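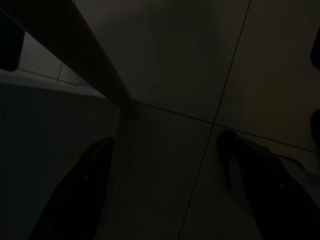 Figure 2. Two gripper fingers over square floor tiles.

Abstract Methods Results Discussion References

Last updated: November

3. Results

3.1 Arrival at the roost

Night herons at the Plurkby roost were recorded on 18 evenings. Counts began at sunset and ended when no bird had entered the trees for ten minutes. Across all evenings, 1,363 arrivals were logged. Birds that circled the pond and left again were entered separately and are not part of this total. Birds already perched at the start of the count were also left out.

Arrivals were clustered. Most birds came in from the west, following the drainage channel between Fitzsimmons Pond and the outer marsh, and dropped into the willows on the lee side. A smaller stream came over the dike from the north. The northern birds tended to arrive later, often after the light was too poor to separate second-year birds from adults. Age was therefore assigned only to birds seen against open sky, and the late part of each count contributes little to the age data in Section 3.3.

Wind direction had a clear effect on where birds landed but a weak one on when they landed. On evenings with an onshore wind, the eastern willows filled first and the exposed row along the dike stayed nearly empty until dark. On calm evenings the order was less regular. Two calm evenings showed the reverse pattern, with early birds taking the dike row and later birds displacing some of them. Displaced birds usually moved one or two trees and did not leave the roost.

3.2 Disturbance

Disturbance was scored whenever five or more perched birds took flight together. There were 14 such events during the counts. The most common source was a marsh harrier hunting low over the reeds. Foot traffic on the dike path caused fewer flights than expected from the earlier survey by Kincaid and Siqueira, whose observation point was closer to the path and whose season began before the reeds had reached full height. The two sets of counts should not be compared directly on this measure.

After a harrier passed, birds resettled quickly, in most cases before the next group of arrivals. Resettling after human disturbance took longer and was more often followed by a move to the far side of the pond. One event on a Tuesday evening could not be assigned to a source and was kept in the total as unknown.

3.3 Age classes

First-year birds made up a larger share of early arrivals than of late ones. They also perched lower, commonly within the bottom third of the canopy, and were the birds most often displaced. Adults held the upper branches throughout. Observer agreement on age was checked by having Abernathy and Baptiste score the same incoming birds independently on three evenings. Disagreements were mostly between second-year birds and adults in poor light, and these classes are pooled in the analysis below.

The daytime search of the Denon ditch, 2,000 m south of the roost, found feeding birds of all ages but no sign of night use. Droppings under the alders there were sparse and old. The ditch was treated as a feeding site only and was dropped from the evening schedule.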